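What Is a Compiler?

A computer's processor can follow only very simple instructions, and each one is stored as a number. One number might mean "add" and another might mean "copy." A list of these numbers is called machine code. People can write machine code by hand, but it is slow work and mistakes are hard to find.

Most programmers write source code instead. Source code uses words and symbols, such as "print" or "if." A compiler is a program that reads source code and translates it into machine code. One of the first widely used compilers, for a language called Fortran, was released in 1957.

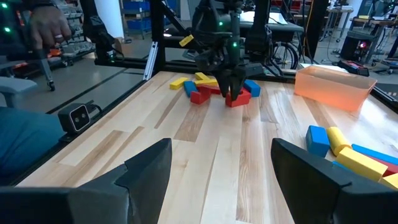

A compiler works in stages. In the first stage, it splits the text into small pieces called tokens. Take this line:

total = 19 + 2

It has five tokens: total, =, 19, + and 2. Spaces are not tokens in this line.

In the second stage, called parsing, the compiler checks that the tokens are in an order the language allows. If you leave out the 2, the plus sign has nothing to add. The compiler stops and reports a syntax error, usually with a line number.
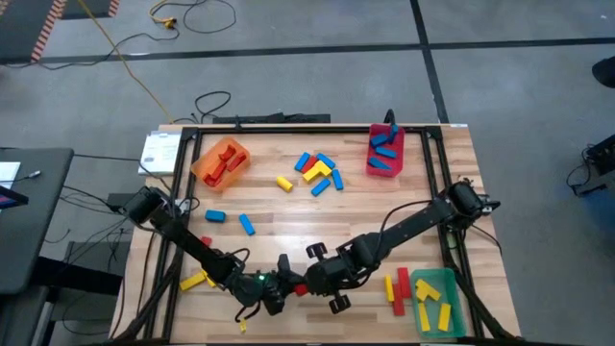
In the last stage, the compiler writes out the machine code. Many compilers also remove steps the program does not need. In our line, the compiler can work out 21 ahead of time and store only the answer.

Some languages use an interpreter. An interpreter carries out the program while it reads it, and no separate machine code file is saved. A loop that repeats 2000 times often runs faster in a compiled program.

Words to know
Token: the smallest piece of source code that has a meaning.
Syntax: the rules for how tokens may be arranged.

Lurkport Learning Pages, updated December 17, 2024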